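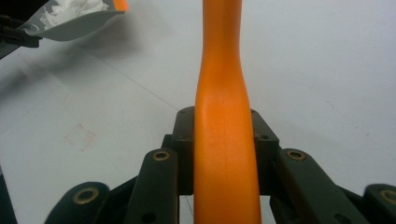
Gayan Siddiqui
Lab technician, member, Robot Learning board

How much should I believe an 84 percent success rate from hand-held gripper data?

I run the bench for a small group in Carlow and I have been asked to say whether we should switch our data collection over to the Clument method. I have read the write-up twice and I am less convinced the second time.

For anyone who hasn't seen it, the claim goes like this. You never teleoperate a robot. A person takes a hand-held gripper, or one in each hand, and does the chore at a table while a camera on the tool records it. The policy is trained on those recordings and then run on an arm with matching fingers. Their headline chore is tidying crumpled paper tissue with a small scoop. They collected more than 900 demonstrations, tested on six table layouts, ran 12 trials on each layout, and report 84 percent success overall.

We have been recording the same kind of chore on Pramton grippers to see what the data looks like. The recordings are fine as far as I can tell. My trouble is with the number. What I can't work out:

Is 12 trials per layout enough to say anything?

Who decides what a success is? The write-up says "the tissue ends up in the scoop." All of it? Most of it? Picked up off the table, or just pushed against the edge?

They say the method "transfers without loss" to the arm. I can't find what they compared it to. If there is a teleoperated baseline, it isn't in any table I have seen.

And a more basic one. The orange handle is a very easy thing to hold. It is bright, smooth, and thicker toward one end, and the fingers close on both sides of it. If the fingers slide on it a little, a person feels that through the tool and corrects without thinking. An arm that only has pictures to go by gets none of that. I would have expected this to show up as a drop somewhere, and they report no drop.

I am supposed to give my opinion on Friday. I am not against the idea, it would save us a lot of robot hours. I just don't want to be the one who said yes to a number I couldn't explain.

slowbench

Do the arithmetic first. Six layouts, 12 trials each, so 72 runs. Now try to get 84 percent out of that. Sixty successes is 83 and a bit. Sixty-one is closer to 85. There is no whole number of successes that rounds to 84.

That doesn't mean anyone cheated. Things that would produce it:

They gave partial credit (half a point if most of the tissue went in) and averaged the points. Then it's an average score and they shouldn't be calling it a success rate.

They threw some runs out. "Camera dropped out, run repeated" is the usual wording, and it is very often the bad runs where something also went wrong with the camera.

They cut off the decimals instead of rounding. Sloppy but harmless.

The number comes from a different set of runs than the one described.

I'd write to them and ask for a per-layout table with the raw counts. It's a small request. A group that has the counts will send them the same day. If what you get back is a video, you have learned something too.

On whether 12 is enough: for one layout, no. Say a layout got ten out of 12. The real rate could be anything from a bit over half to nearly always. So don't let them tell you that layout A is "solved" and layout B is "hard" on the strength of two or three runs of difference. Pooled over all six it's better, and I'd believe that something in the general area of 84 happened on those tables, on that day, with that tissue. Whether the layouts were picked before or after they saw the policy run is another matter, and you can't tell from a write-up. I have sat in a room where the hardest layout was quietly dropped for being "not representative."

Your point about what counts as success matters more than the trial count, in my opinion. Crumpled tissue is a generous material. It catches on itself and it catches on edges, and one good push can carry a whole pile. I would want the same test with something that doesn't cling.

Debnath group, bench account

We tried to repeat this one and got partway. Posting what we have, with the warning that our setup differs from theirs in several ways and that we stopped before we were done.

We used the hand-held tools with the same linkage-and-pad style of finger you have. Our demos were collected by three people over September. We had a lot fewer than they did, so please don't read our result as a refutation. It came out clearly lower on our own tables and about the same as theirs on one table that looked very much like the training table. I don't want to give a percentage for it, we'd be guilty of the same thing slowbench is complaining about.

What I can say with more confidence is where it failed. When the handle was gripped well at the start of the run, the rest usually went fine. When the grip was off by a little, for instance pads landing up on the sloping part of the handle, the tool would turn in the fingers partway through, and the policy carried on as though nothing had happened. People don't do that. In the demonstrations you hardly ever see it because the person fixes the grip before it is visible to a camera. So the policy has almost no examples of recovering. I think this answers your "basic" question: the loss is there, but it only shows if you start the arm from a poor grip. If every test run starts with the tool already well seated in the fingers, you will never see it. Ask them how the runs were started. We couldn't tell from the text.

The other thing is marks on the table, and I'd look at your own recordings for this one. You have a faint red outline drawn on the surface, a tilted square that doesn't quite close, plus a couple of thin lines. We had pencil marks and tape on ours. If objects are always reset relative to marks like those, the policy is free to use the marks. It doesn't have to look at the tissue at all to do well. We only caught it by turning the table top around and running again with everything else the same. The scoop went toward where the tissue would have been. That was a bad afternoon.

A plain test you can do without an arm: hold back the recordings from one table top, train on the rest, and look at how far the predicted motion is from the person's motion on the one you held back. It won't give you a success rate, but if the error jumps you know the background is doing part of the work.

joey_pads

I think people are being too hard on it. We switched to hand-held collection last year and never looked back, it's so much faster. The 84 looks fine to me, some tasks are just hard. Also what fingers are you using? We had slipping until we put softer pads on and then it went away completely. I'd just get softer pads.

slowbench

replying to joey_pads

Faster isn't in dispute. I'd expect it to be faster. He was asked whether the resulting policies are as good, and "without loss" is a claim about two things compared to each other, of which we have been shown one.

I'd also like to know what you compared when the slipping "went away completely." Did you keep the old pads and alternate, or change them and carry on? If you changed them and carried on, you also had more data and more practice by then.

joey_pads

Changed them and carried on. But it was obvious.

Gayan Siddiqui

Thanks, this is useful, especially the part about the start of the run. I have written to them with three things: raw counts per layout, how each run was started, and whether any runs were repeated or left out. No reply so far.

Regarding the marks, yes, they have been bothering me since I read that. I had thought of them as too pale to matter, but I have no grounds for that beyond my own eyes, and the camera sits a lot closer to the table than I do. I am going to do the held-back table top test before we collect anything else. We have a second top the same size with nothing drawn on it.

For Friday I will say that the collection side looks worth trying and that the success figure shouldn't be quoted in our plan until somebody can tell me how it was counted. If anyone has seen a Clument result with a teleoperated baseline, on any chore, please post it. I would take a poor one.

Debnath group, bench account

There is supposed to be one in the longer version. We were told that in September as well.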